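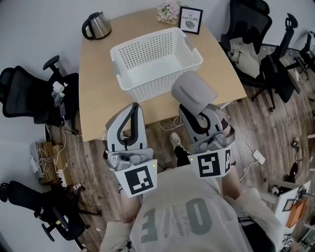
Ticket 1450: Kettle base trips the power in the serviced apartment
Property: Vostier, apartment 12
Opened: 6th June
Status: open, waiting for replacement part

Since we moved the kettle to the living room table, the power in this room goes off when somebody boils water. The kettle is the steel one with the black handle and black lid, and it stands at the far side of the table, near the flowers and the small "NATURE" picture. The white basket is for cups and tea bags, and it was still empty when I started to write this ticket. I would like to have the tea corner ready before the next guests, so please tell me if I can solve the problem myself or if I must wait for an electrician.

What I tried so far:

1. I switched the breaker on again. The light came back immediately. I filled the kettle to half and started it. The power went off after 63 seconds.

2. I took the kettle to the kitchen and used the socket beside the stove. It boiled normally, two times. So I thought the kettle is good and the living room socket is bad.

3. I connected a floor lamp to the living room socket. No problem. Then I connected the vacuum cleaner, and this was also no problem.

4. I noticed that in the living room we use the extension cord from Fandusis, and in the kitchen we do not. I removed the cord and put the kettle plug directly in the wall. For this I had to push the table closer to the wall. The kettle boiled and the power stayed on.

5. I connected the cord again to be sure. The power went off almost at once.

Reply from Asov support:
Thank you for the clear steps. Please stop using the extension cord and do not open it. Can you check whether the plug has any brown marks, and whether the same cord was used in another apartment before?

My answer:
There is a small brown mark next to one pin. I did not see it before, I am sorry. The cord came from apartment 404, where it was used for a heater during the winter. I have put tape over the plug and written "do not use" on it.

Reply from Asov support:
We will collect the cord. A new one, with a higher rating, is ordered from Van Leeuwen. Until then the kettle can be used directly in the wall socket.

My answer:
Understood. With the table close to the wall the cable is long enough, but the balcony door opens only half way. I will leave a note for the guests. Please keep the ticket open until I have the new cord and can test it with a full kettle. I also ask that someone looks at the other cords from 404, there should be one more in the storage room on the shelf with the bed sheets.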